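Chapter 9
Comparing Grippers on a Common Arm

Learning objectives
After completing this chapter, students should be able to:
set up a fair comparison between two or more grippers;
separate faults of the gripper from faults of the arm or controller;
record grasp trials in a form that another laboratory can repeat;
judge whether a camera at the wrist gives a useful view of the work.

9.1 Introduction

A gripper is seldom chosen on its own merits. Its maker may list a closing force, a stroke and a weight, but these values are measured on a bench, with the gripper fixed in place. Once it is mounted on an arm, its behavior also depends on the stiffness of the wrist, the timing of the controller and the path by which the fingers approach the part.

The examples in this chapter draw on a set of trials carried out at the Erkbridge teaching laboratory. Two grippers, the Plilwood and the Miettinen, were mounted in turn on the same arm and driven by the same Busex controller. Each gripper made 300 grasp attempts. The Plilwood failed 46 times in its first series, and most of these failures were later traced to the approach path. When the path was corrected, the series was run again from the start.

Students should note the order of work. The arm was checked first, then the controller, and the grippers last. A wrist camera was used throughout, and its mounting was left unchanged between series. Section 9.2 explains how to decide what such a camera must show: the fingers, the part, and enough of the space between them to judge clearance. 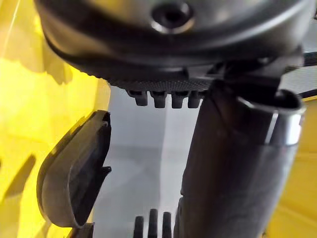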